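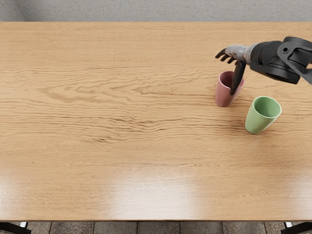
Pink cup, green cup, thumb inside the rim. The cup exercise in the Elline simulator, as it runs on our open days.

Elline Practice Table
Simulator workspace for the Trirkico hand
Item 237, now on show in the Coetzee demo room

If you came to one of our open days this summer, you've met the practice table already. It's the one people end up standing around! Elline is a simulated workspace where you can put a robot arm and a multi-fingered hand to work on ordinary things, try an idea, watch it go wrong, change one setting and go again, all before anybody unlocks the real arm. We've been using it in our own shop for two years and we still argue happily over whose grasp is best.

The cup exercise is where everyone starts. You get a wooden table, two tapered cups and a black arm carrying a gray hand with four slender fingers and a long thumb. Two cups doesn't sound like much of a challenge, and then you try it. A cup is open at the top, wider at the rim than at the base, and it gives you several reasonable ways to get hold of it. Do you come around the outside? Do you pinch the wall, thumb in and fingers out? Visitors have strong feelings about this (ask anyone who was in the room for the June session).

What happens at a demonstration

The open day on 29 June 2022 was our fullest so far, and it's the pattern we'll keep for August. Yolandi Rampersad opens with a short run of the cup exercise on the big screen, talking through each move as she makes it. She's a wonderful teacher and she goes slowly. After that the stations are free and you can sit down and drive.

Sipho Du Plessis looks after the stations. He'll set you up with the hand controls, show you how to slow the clock down (do this, it's the best feature in the whole package) and then leave you alone unless you wave. Slowed right down, you can follow a single fingertip on its way to the rim and see exactly where it touches. People who arrived meaning to stay for ten minutes were still there when we started stacking chairs.

In the afternoon we move next door to the physical arm and run some of the same exercises on it. Seeing the two one after the other is a treat. They don't match perfectly and we won't pretend they do. Friction on a smooth cup is still the thing we fiddle with most, and Yolandi will cheerfully show you the settings page and tell you which numbers she trusts.

What comes with it

Elline workspace, single seat
34 tabletop exercises, cups included
Arm and hand models, with every finger joint adjustable
Ollel replay viewer, for stepping back and forth through a saved run
Color sets for the cups, so you can ask for "the pink one" and check that the right one moves
Printed quick guide and the longer manual as a file

The replay viewer deserves a bit more room than a line in a list. Every run is kept, including the bad ones, and you can scrub through it from any side of the table. Our newest trainees learn more from an evening with Ollel than from a week of reading. You can lay two runs over each other too, which is how we found out that Sipho and Yolandi approach the same cup from completely different heights.

Good to know

A run holds up to 900 seconds of motion. Longer jobs can be split and joined again in the viewer.
Exercises can be edited. Move a cup, change its color, add a third one, save it under your own name.
The table surface and the lighting can be changed as well, and it's worth doing if you're testing how well a vision system copes with glare.
Left-hand version of the hand: in testing, not yet included.
The simulator does not need the physical hand. Plenty of schools run it on its own.

Come and try it

The August open day has room for 20 visitors at the stations. More can watch the opening run and the afternoon session, so do come along even if the station list is full. You don't need any background in robotics. Wear what you like, bring a question, bring a cup if you want! We had a lovely half hour in June measuring somebody's travel mug and building it into an exercise, and we'd be glad to do that again.

Groups from schools and colleges should write to the Coetzee demo room ahead of time so that Sipho can prepare extra seats. Tell us the ages and whether anyone would like the controls set up for the left side.

To ask for a trial seat, use the contact form and put the item number in the subject line. Trial seats include the cup exercise and the replay viewer.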